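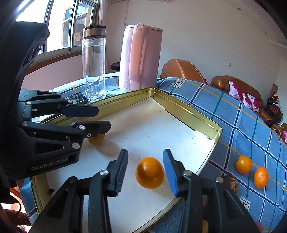 Skollari to bring grippers to its Prunton packing rooms

Skollari, the fruit box and catering supplier, will start automating part of its Prunton site in December, beginning with the job of setting fruit on trays. Staff were told on Thursday. Ten people now do that work by hand on the early shift.

The company says no jobs will go. It also says five of the ten will be "moved to other duties", and it could not tell us what those duties are or whether they pay the same. The equipment is being set up by Gough, which promises 100 trays an hour once the line has settled in. No date has been given for that.

A two-fingered gripper can close on an orange fruit in the middle of a tray. Whether it can pick out the soft one at the bottom of a crate is another matter, and workers we spoke to expect to spend their shifts checking what the machine puts down - the same hours, with less say over the pace.

Skollari's smaller site at Staken went through a similar change. Eleven months later, by the company's own account, hand packers still cover the busy mornings there.

A staff meeting is planned before the first line starts. Pay is not on the agenda.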